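Plandell compares two gripper views before committing to hardware

7 February 2019

Plandell has spent the winter running its gripper comparison in simulation, and the engineer in charge of the work at its Clulton office is in no hurry to leave it. "A run costs us nothing but time," she says. "A bent finger costs us a week."

The test is a plain one. The arm must pick up a part and place it in the correct container, 146 times per controller setting. Two settings have been completed. 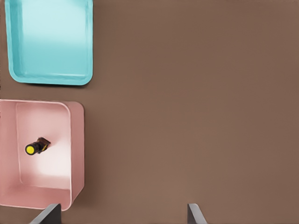
Depth is what she wants to talk about first. The older controller, Dimgate, was tuned on flat surfaces, and its approach height was fixed. "It is happy over the turquoise tray," she says. "Put the same part in the pink bin, lying on its side like the one with the yellow cap, and the walls are taller. The fingers have to go in past the rim, wide open, without touching it." Of 700 logged approaches, 493 finished without contact.

Camera placement was the other question. She had expected the choice to matter less than finger shape. "With a poor view you correct late. The finger gets the blame."
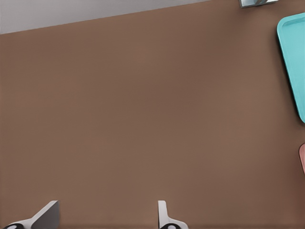 Gripper open over the clear centre of the table, with the teal tray at the right.

Physical trials are planned for August. She would like the approach height settled by then, and the rim clearance written into the controller as a limit.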